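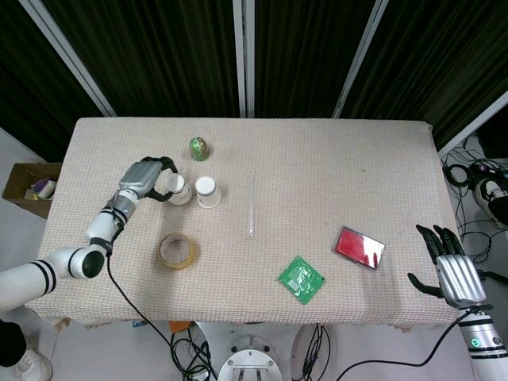
Lozano held that the cups were the wrong place to start. He had said so in June, when the trial was approved, and he said so again on the phone to Asgate at 7 in the morning, in the same level tone. A cup was a solved object. It was light, it was round, and it forgave a gripper that closed four millimeters too far. If Asgate wanted to know whether a machine could clear up after a staff lunch, the machine should be given the tape first, then the straw.

Irene wrote this down under "Objections" and went back to the table.

The contract with Serkora ran to 11 pages. The part that mattered was on page six. It said that the system would clear a break table of ordinary items, without assistance, in a time "comparable to that of an employee." Irene had been hired to decide what comparable meant. She had timed herself with a stopwatch and a cardboard box. Her number was on the first line of the log, and she had since stopped looking at it.

Run 707 began with a cup. The left arm closed on it, waited for the force reading to settle, and lifted. The cup kept its shape. The arm carried it to the box and released it, and the log recorded a success. The second cup took longer. The planner had moved it two centimeters in its own map for reasons it did not record, and the gripper approached a place where the cup was not. It backed off, looked again, and corrected.

"That counts," said the Serkora engineer, whose name was Dufresne and who was reading the log from Toledo over a bad line.

"It counts as a retry," Irene said.

"A retry is allowed."

"I know. I'm writing down that it was one."

The can was routine. The tape was gripped across its width, slipped, rolled, and came to rest against the red box. The arm followed it there and nudged the box, and the system now held two objects to be displaced from their starting positions and asked itself which to do first. It asked for six minutes. Irene ate an apple. The right hand stayed where it was with its fingers curled, since the task file gave it nothing to do until the packet.

The packet was the hand's specialty. Serkora had a paragraph on it. Glossy film reflects light in patches, and the patches move when the hand moves, so the fingers were supposed to find the edge by contact. The index finger found the edge. The thumb found the tablecloth. Packet and cloth rose together, and the hand halted at its force limit and held them both, quite steadily, an inch above the table.

"Stop there," Dufresne said. "Is it holding the packet?"

"Yes."

"Then the grasp is valid."

"It's also holding the table linen."

There was a pause on the line. She heard keys. "The linen isn't in the item list," Dufresne said.

Irene checked. It was not. She pressed the release, flattened the cloth with the side of her hand, and logged one assistance.

That left the straw. The cameras had not reported it in any of the last four runs, and the system, having no straw, declared the table clear and returned both arms to rest. The completion tone played. On the screen a message from the Grirkness office asked whether the afternoon's result could go into the summary as a pass.

She called Lozano back.

"Which one did it leave?" he asked.

"The straw."

"And the tape?"

"Still there. It gave up on the tape and marked it as part of the box."

He was quiet for long enough that she could hear a dishwasher being loaded somewhere behind him, plates going in one after another at a fairly even rate. He asked her to put the tape first next time. She changed the order in the task file, saved it, and set out the cups again.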